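2025-01-02

**Prastora opens storage bin exchange to local offices**

Prastora today announced a bin exchange for small offices that are moving or clearing out rooms. The program begins with 1,000 clear plastic bins, which businesses may borrow for up to 36 days at no charge. Delivery and pickup will be handled by Huretti.

Clear bins were chosen so that staff can check what has been packed without lifting a lid. Participating offices are asked to remove bags and other loose packing material before a bin is returned. 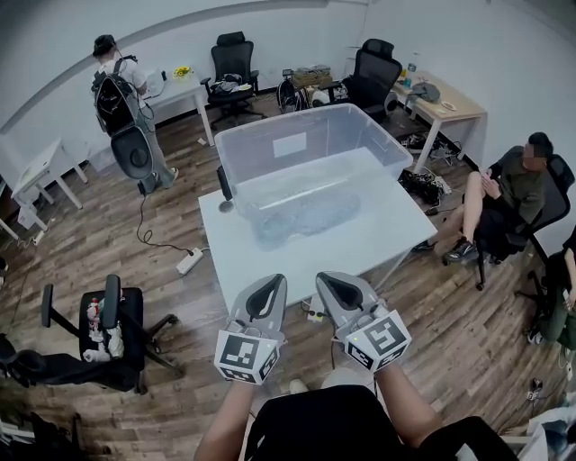 Paper labels may be left in place. Prastora will replace them between loans, and each bin will be inspected before it goes to the next office.

Offices with up to 53 employees are eligible and may request as many as 12 bins at a time. Requests will be accepted through the end of March at the Prastora front desk.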